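Wundudport Lab Teaches Robot Arm Household Wall Tasks by Hand

28 March 2023

WUNDUDPORT — A robotics lab in Wundudport is teaching a one-armed robot to work a light switch, and it is doing so without writing a program for the movement. Staff at the Dwivedi Lab have a person guide the robot through the job, record what it did, and repeat the exercise until there are enough recordings for a computer to learn from.

The work is part of a project called Lirik, which looks at small jobs on walls and doors inside ordinary buildings. The lab has gathered 87 recordings of the switch task so far. Each one begins with the arm pulled back from the wall and ends when the operator decides the switch has been pressed or gives up on the attempt.
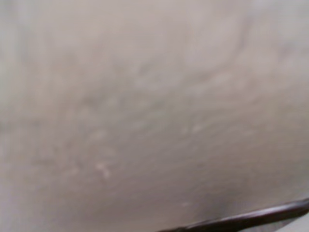 Operators use one of two methods. In the first, they take hold of the arm and move it by hand while its motors go slack enough to be pushed around. In the second, they stand a few steps away and steer the gripper with a handheld controller. The lab started with the hand method and still uses it to train new operators, who can feel where the arm is stiff and where it moves freely.

Most of the newer recordings were made by remote control. Lab staff said the change was a practical one. A person holding the arm tends to block a camera with a shoulder or an elbow, and the finished recording then shows more of the person than of the task. With the controller, the views stay clear, but operators need longer to get used to judging distance.

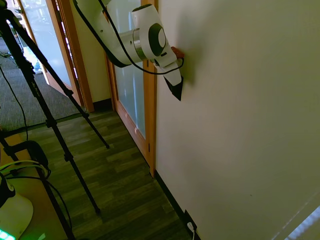
Distance is the main problem with a wall switch. A cup on a table can be nudged a little and still be picked up, while a wall does not give at all. The lab sets a limit on how hard the arm may push and stops the motors if it goes over. Operators are also asked to slow down near the surface, and that matters most where the arm is working just beside a wooden door frame, with its gripper right up against the wall and frosted glass on the other side of the wood. A wide swing to the left could hit the frame or the door.

New operators get 13 practice runs before any of their work is kept. After that, every recording is watched by a second person and marked as good, usable or failed. The failed ones are saved in a separate folder. The lab plans to test whether they help the robot learn to back off and try again when it misses.

Light is another concern. Sun comes in at different angles through the day, and a switch plate that stands out clearly in the morning can fade into a shadow by afternoon. The project decided against closing the blinds for every session. Operators write down the hour and the weather in a log, and sessions are spread over the working day so that the recordings do not all look alike.

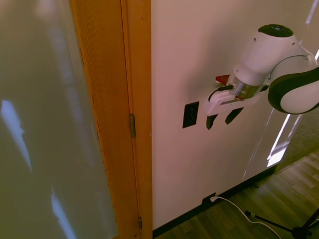
Results so far

The first version of the trained system, tested at the start of the month, often reached the right part of the wall but stopped short of the switch. A second version, trained on more of the remote-control recordings, got closer. The lab has not released success rates and says it will wait until the tests have been repeated in another room.

That other room will be at Brenden, an office building across town that has agreed to let the team in after business hours. The switches there are set at a different height and some are in pairs, which the robot has not been shown yet. Operators will record a smaller set of demonstrations on site and compare the results with those of a system that has seen only the lab.

The lab is also rewriting its instructions for operators. The current sheet tells them where to start and where to finish but leaves the path up to them. Some come in straight at the wall and others slide in from the side, and staff suspect the mix is part of the reason the early system hesitated. The new sheet will ask for one approach — from the side, with the gripper kept level — for the rest of the switch recordings. 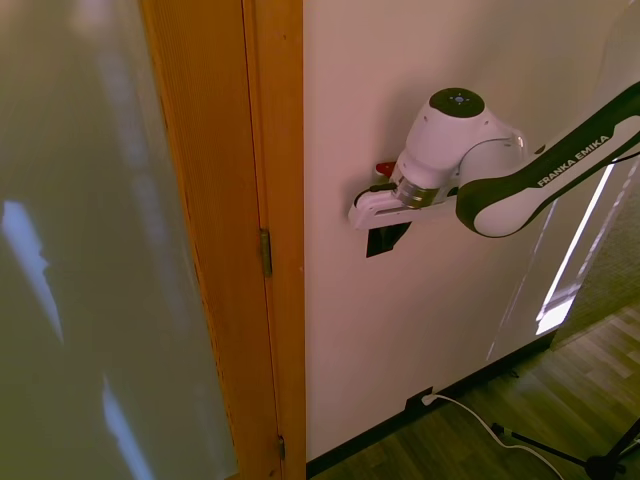 A Franka Emika robot arm at the wall, with its gripper pointing toward the door frame.

Lirik is due to run until July. Four tasks are on its list: the light switch, a cabinet latch, a door handle and a wall-mounted hook. Work on the latch is to begin once the tests at Brenden are finished. The lab is looking for 2 more part-time operators for the spring, and no background in robotics is required. Training takes place at the lab and is paid.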